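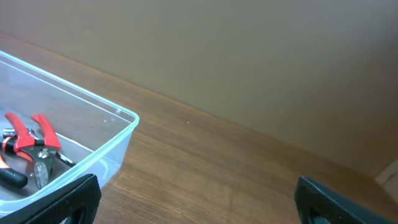 Red-handled pliers or wire strippers in a clear plastic container.

Svyatoslav Maksymiv has been fixing old radios for most of his adult life, and he still sounds like a kid when one of them comes on. "You get the hum first," he says, leaning in as if he can hear it. "Then a bit of crackle, then somebody's voice, and I'm grinning every single time!"

He started with a Nechyporuk tabletop set that had belonged to his grandmother. She kept it on the kitchen windowsill and listened to weather reports and dance music, and when it went silent she used it as a stand for her geraniums. He was 14 when he took the back off. "I had no idea what I was looking at. I cleaned everything I could reach, put it back together and it was exactly as dead as before."

The trouble was one cracked solder joint, and it took him two summers to find it. He talks about that joint the way other people talk about a first car. These days he would check for it early, after the power cord and the fuse, but he is glad he didn't know that then. "I read every library book there was on the subject. If I'd found it in an afternoon I would probably be selling insurance."

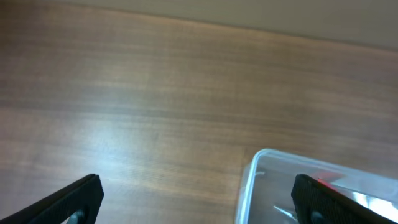
What he loves most are the sets made for ordinary homes – the ones that sat on a shelf and got splashed with soup. Collectors chase the big polished consoles, and he has nothing against those, but a small Deltia kitchen radio with a burn mark on the lid makes him much happier. He has catalogued 236 different models so far, with notes on the dial lettering, the cloth over the speaker and the smell when they warm up. (Yes, he writes down the smell. The Itov sets are "dusty raisins," apparently.)

I asked whether he ever refinishes the cases. He winced a little. "I'll clean one, sure, with a soft cloth and a lot of patience. But if somebody wrote the number of their favorite station inside the lid in pencil, that stays. I'd be crazy to rub that out."
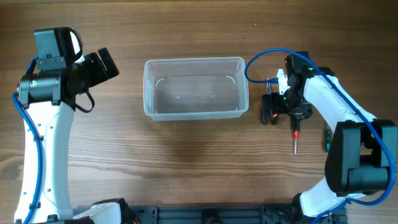 Parts are getting harder to find. Tubes still turn up at swap meets, and he goes to the big one in Lamemard every May with a list in his shirt pocket. Knobs are the real headache. A set can play beautifully and look wrong for years for want of one brown knob, and he once drove up to the coast for a match that was a shade too light. He bought it anyway.

His advice for beginners is to pick a radio they would enjoy hearing, and to get someone experienced to sit with them before they open anything that runs on house current. "Some of those parts can hold a charge after you pull the plug. Learn that from a person, please, and learn it first."

As for his grandmother's radio, it's back in a kitchen, his own this time, and it's on every morning while he makes coffee. The geraniums have their own shelf.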